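Workshop > Household Trials > Checklists

Filed under: Home Automation, Bench Safety

We use cookies to remember your preferences. Accept / Manage settings

Bag-picking cell, inspection checklist with comments
Okix bench, Gavano unit. Checked March 11, 2026

People keep asking me whether a machine can tidy up after a child yet, and I always say come and watch it try to empty a bag of toys, because a soft paper bag is a much ruder thing to work with than a plastic crate. Please go through every item, even the dull ones.

1. Bag seated and rim taped. PASS
The rim has crumpled a good deal but the tape is holding it open – press each strip down with a thumb before you start.

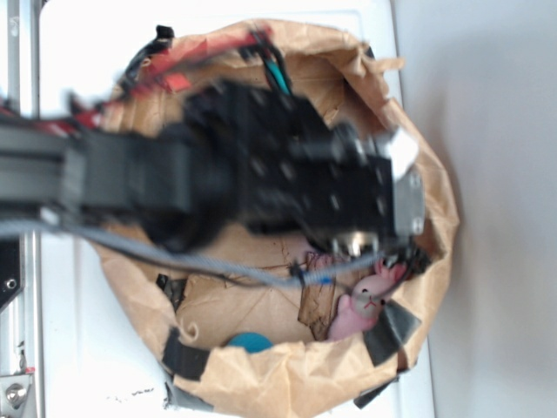 Item 1. Arm over the open bag, pink bunny at lower right.

2. Cables clear of the bag opening. PASS WITH COMMENT
I do wish the braided cable hung a bit higher. It crosses the opening, and a sagging cable is just the sort of thing a long-eared toy will find. Please look at it again after every 11 picks, and stop the arm before you reach in.
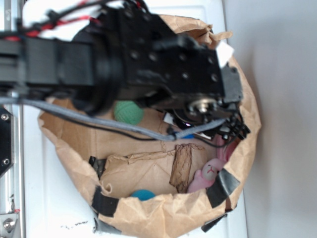 The same goes for the thin black wire beside it, which I would like tied up before the Sultana trial in November. A household machine will have to manage without someone like me fussing over its wiring, and to my mind we are still a fair way off.

3. Finger pads lit, nothing caught between them. PASS
Do look for torn paper too. A person emptying a bag pushes scraps aside without a thought, while the Hitex routine can spend up to 3 tries on one. 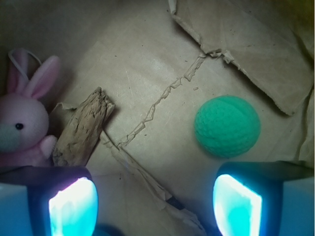 Item 3. Both pads lit; bunny, driftwood and green ball within view.

4. Fixings on the joint and gripper plates. PASS
All snug, and I went round them twice, as I am afraid I always do. The scuffs on the plates are only cosmetic. Check the zip ties while you are there. 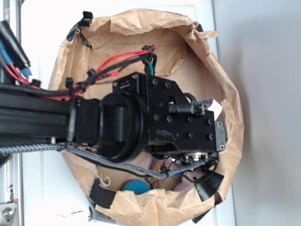 5. Table surface around the bag. ACTION
Small dark specks near the lower left of the bag. Wipe down before the next run, with the power off, please.

6. Stop button and log. PASS
Button tested from both sides of the bench. The log stands at 197 runs, and the next full check is due in 3 weeks.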